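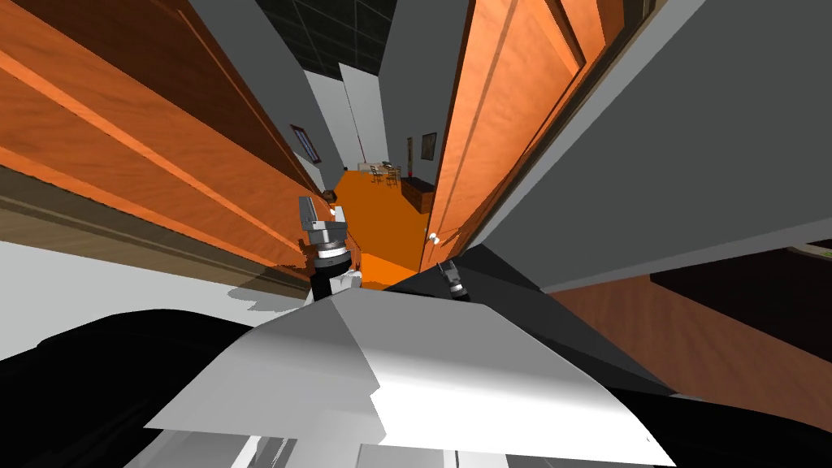 Sticky doors are my favorite kind of Saturday problem, because almost all of them can be fixed with a screwdriver and a candle stub! Before you reach for a plane, tighten every hinge screw, top hinge first. A door that sags even a hair will rub at the latch side and fool you into thinking the wood has swollen. Paneled doors like the orange one with the little white knob are the ones I love working on most, and if yours opens close to a big cabinet the way that one does, check the swing too. Open it slowly with a strip of cardboard held in the gap and feel where it starts to drag.

Screw just spins and spins? Pull it out, pack the hole with wooden toothpicks dipped in wood glue, snap them off flush and let it sit overnight. Drive the same screw back in the next day. I did this on the back bedroom in our old place in Brendcombe and it held for nine years (it may still be holding, we moved).

If it still rubs, find the spot with chalk. Run it down the edge of the door, close it, open it, and look at the jamb for the smudge. Rub that spot with candle wax, both sides. Still tight? Now you can sand. Start with 60 grit on a block, take a few strokes, try the door, take a few more. Go slow, you can't put it back on.
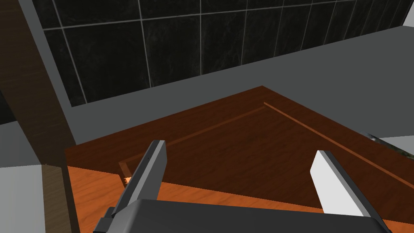 Once it closes nicely, seal whatever you sanded, and please don't skip the top and bottom edges! Bare wood drinks up damp air and you'll be out there again by March. Any leftover varnish will do. I had half a can of Zarei satin in the garage and it went on beautifully with a scrap of old T-shirt.

Squeaks: tap the hinge pin up with a nail and hammer, wipe off the black gunk, coat it with petroleum jelly and drop it back in. One pin at a time so the door stays put. Spray oil works too but it runs down the paint and collects dust.

Rattling in the latch is usually the strike plate. There's often a small tab inside the hole, and bending it a tiny bit toward the door stop takes up the slack. Use pliers and be gentle with it.

Loose knob: look for a tiny set screw on the neck. Mine needed a hex key, and of course it was the one size missing from the set.

Next up, drawers that won't slide. Same candle!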